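Clear tubes and white cups make for a busy afternoon in Gesgate

Nov 20, 2020

The carpeted upstairs room at the Prosham hall in Gesgate has been given over this month to tables, and to one very simple pastime that has people of all ages staying a good deal longer than they meant to. It goes by the name of Kerkska, and all it asks of you is a tall clear tube, a white cup and a fair bit of patience.

The idea is that the cup has to go down into the tube and come to rest level, with its opening facing up, and then it has to come out again without the tube leaving its spot on the table. It sounds like nothing at all, and then you try it, and before you know it half an hour has gone by and your coffee is cold (ours certainly was!). The tubes stand on a round base and are open at the top, so you can follow the cup all the way down, and that only makes it more maddening when it tips over just before the end.
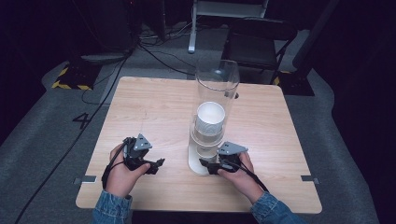

Players sign up for a table and get two turns each, with a short rest in between, and anyone who would like another go simply joins the back of the line. The line has been a cheerful one. People call out advice to whoever is playing, most of it no use whatsoever, and there was a lovely round of applause on opening day for a young player who got her cup level on the very last try.

The tables and tubes came by way of Timmermans, the household goods store on the main street, which first set the game up outside its front door in August. It was only meant to fill a quiet weekend, but so many shoppers stopped to play that the store began looking for a room with a bit more space. By the end of last week the sign-in book at Prosham had reached 783 turns, and a second book has been put out next to it.

Kerkska stays at Prosham until the end of the month and is free to all. Groups of up to two families can ask at the front desk for a table of their own, and smaller children are very welcome as long as a grown-up comes along with them. The stairs are at the back of the building, past the coat racks.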